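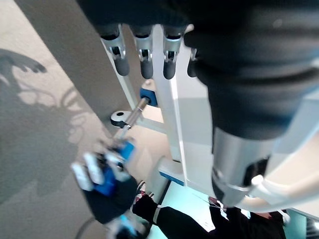 The contract with Tevell specified 1000 accepted episodes of overhead roller work, two-handed, left hand steadying the panel and right hand holding the tool. An episode was accepted if all the camera streams were complete, the joint log had no gaps, and the reviewer could say in one line what had been done. I was the reviewer. I worked from a desk on the upper floor at Temcombe and had not been down to the collection bay since October.

Episodes came up the line through Trorkex, which sorted them by operator, task and length. I never learned the operators' names. They had numbers, and I knew them by how they moved. Operator 2 was fast and dropped things. Operator 4 was slow and dropped nothing, and had the best acceptance rate in the building.

Operator 4 also paused. Before each contact between roller and panel, the right hand stopped a short distance under the surface and stayed there. Then it closed the gap and began the stroke. The pause was in the first session I reviewed and in all the sessions after that. I noted it in the comment field as "hesitation, harmless" and passed the episodes.

The trained policy went onto Nishad, the machine in the bay, on Jan 5, 2020. The report reached me that evening. Coverage was good. Contact force was within limits. Cycle time was over the limit, and the cause was listed as "dwell before contact, all strokes, source unknown."

The source was not unknown to me. I opened the comment field on an old episode, read my own note, and closed it again.

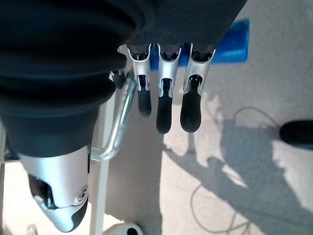
Tevell wanted the dwell removed. There were two ways to do this. I could trim it out of the recorded episodes, which meant cutting a section from each stream and joining the ends, or I could reject the episodes and ask for new ones. Trimming was cheaper. I wrote a script that found any stretch where the right wrist was still and the tool was near the panel, and ran it on one session as a test.

The script worked. The joined streams played smoothly. I watched four of them at half speed to check for jumps at the cuts, and then I watched the uncut versions beside them, to compare.

In the uncut versions the right wrist was still, as the script had said. The left was not. During the pause the fingers of the left hand made a small adjustment against the panel, pressing and then easing off. After the adjustment the right hand moved. I went to the joint log and plotted both hands on one time axis. In each pause, the left hand's load rose, wavered and settled, and the right hand started when the load was flat.

Operator 4 had been waiting for the panel to stop moving.

I plotted Operator 2 in the same way. No wait, no settling. The strokes began on a panel that was still shifting, and the contact force showed a spike at the start of most of them. Most of what I had rejected from Operator 2 I had rejected for that spike, with the comment "rough contact." I had never looked at the left hand. The review form had one box for the task, and the task was rolling, so I had watched the roller.

I deleted the script and wrote to Tevell. I said that the dwell was a check on the support hand, that the cause was now known, and that taking it out would put the force spike back. I proposed raising the cycle time limit. I attached the plots. I did not attach my comment field, but it was in the database and they could read it if they wanted to.

The reply was short. The limit would stand. They asked for 1000 new episodes with a stiffer panel mount, so that there would be less to wait for. 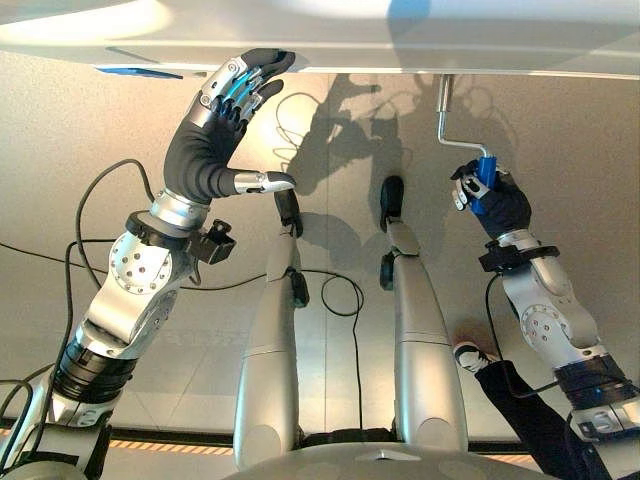 Collection started again the following week. I asked for the form to be changed and was given a second box, labeled "support." I filled it in for every episode. *Left palm flat, load steady. Left palm flat, load steady. Fingers slipped, recovered before stroke.*

With the new mount the panel settled quickly. Operator 2's spikes got smaller and the acceptance rate went up. Operator 4's pause got shorter from one session to the next, until I could no longer find it by eye and had to go to the log. It was there in the log.

Episode 2613 in the running total was one of Operator 4's. The load on the left hand was flat from the first sample. There was nothing to wait for. The right hand came up under the panel, stopped, and then began the stroke. I ran it again from the start with the two hands on one axis, and measured the stop. In the first box I wrote "rolling, full width." In the second I wrote "load steady, checked," and passed it.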